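Faux flower people, how full is too full?

mossyporch: Trying to split my fake stems between vases for the front hall and I keep changing my mind. I love the blue ones jammed into the pink ribbed vase (so much color!). My sister says the clear one looks starved.

tallgasser: Leave the clear one alone. Sparse is nice!

mossyporch: Ok, have a look, pink bunches still to place 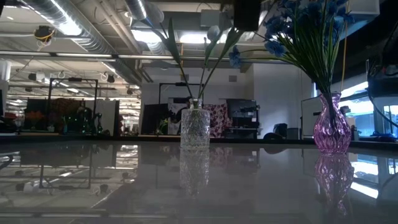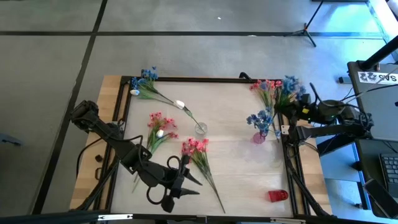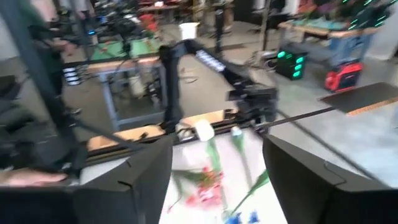 Sivdale, March

Kilian Brunner: I disagree with tallgasser, sorry. A few stems fanning out of clear glass looks unfinished to me. I'd put one pink bunch in there and save the white buds for last.

tallgasser: Pink in the clear one and blue in the pink one? Way too sweet.

mossyporch: Ha, sweet is kind of what I'm after. Trying Kilian's version tonight, 9 pm, with snacks.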